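Tradholm Stem Handling Set: Data Card

Maintainers: Malte Reinholz, Annelore Reinholz
Contact: Brunberg group, perception and control
Release: April, second revision

1. Purpose

This set supports the training and testing of grasp planners for thin, flexible objects. The objects are artificial flowers and leaf sprigs on a white table. Each recording pairs fixed workspace views with wrist views.

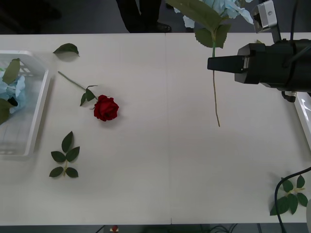 Figure 1. Workspace view: light blue flower in the gripper, red rose on the table.

2. Contents

The set holds 100 recordings: 70 for training and the remainder for testing. Of the full set, 49 include wrist video from both arms.

3. Wrist views

Foliage often fills much of the image at close range and loses focus. Depth estimates should be masked in such frames. The Wuren loader applies the mask by default; set near_mask to false to turn it off.

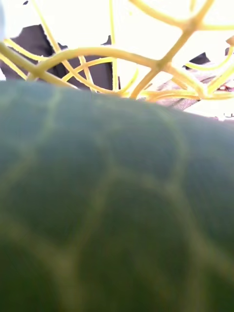 Figure 2. Wrist view: green veined surface at close range, yellow strands behind.

4. Contact labels

Labels are stored per arm as open, closing, or holding. Frames with a person's hand near a gripper carry the flag human_near and are excluded from control scores.

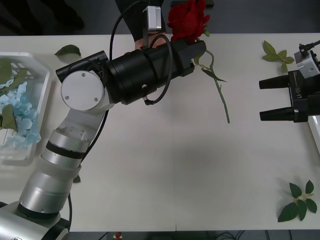

Figure 3. Red rose in the left gripper, with a hand close by; right gripper open.

5. Known limits

Stem tips are annotated in the fixed views only. Petals outside the image are not estimated. Requests for corrections should cite the recording number and the loader version.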